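Chapter 6
Shelf Layout and Facing in the Small Shop

6.1 Purpose of the chapter

Chilled and ambient drinks take up little floor area in a small shop but need more handling per metre of shelf than most dry goods. This chapter deals with the arrangement of bottled drinks on fixed metal shelving. Stock rotation is treated in Chapter 8.

Three terms are used throughout. A facing is one unit visible at the front of the shelf. A block is a group of adjoining facings of the same product or type. The lip is the turned front edge of the shelf, against which the front row is normally aligned.
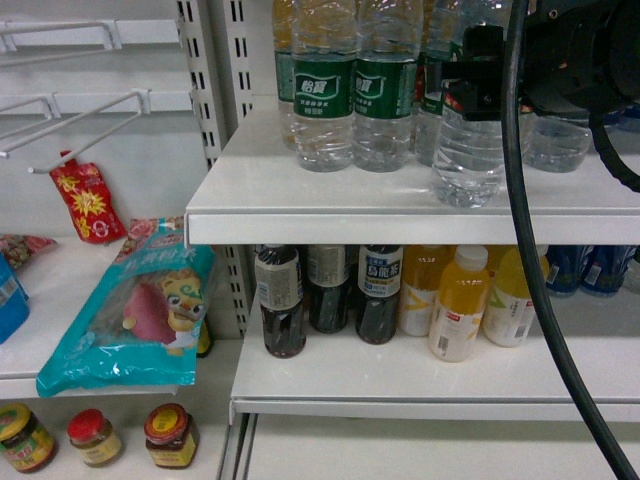
Figure 6.1 Bottled drinks on white metal shelving: water on the upper shelf, tea and juice on the lower.

The shelves in Figure 6.1 are blocked by type. On the lower shelf the dark tea bottles stand to the left of the juices. Some bottles in both rows stand further back than their neighbours. Such differences in depth are called set-back, and their correction is described in 6.3.

Sarıgül and Çınar measured set-back in the Vernumholm shop study, which covered 114 shelves in 49 shops. Their recording sheet is reproduced at the end of the chapter and should be read before Exercise 1 is attempted.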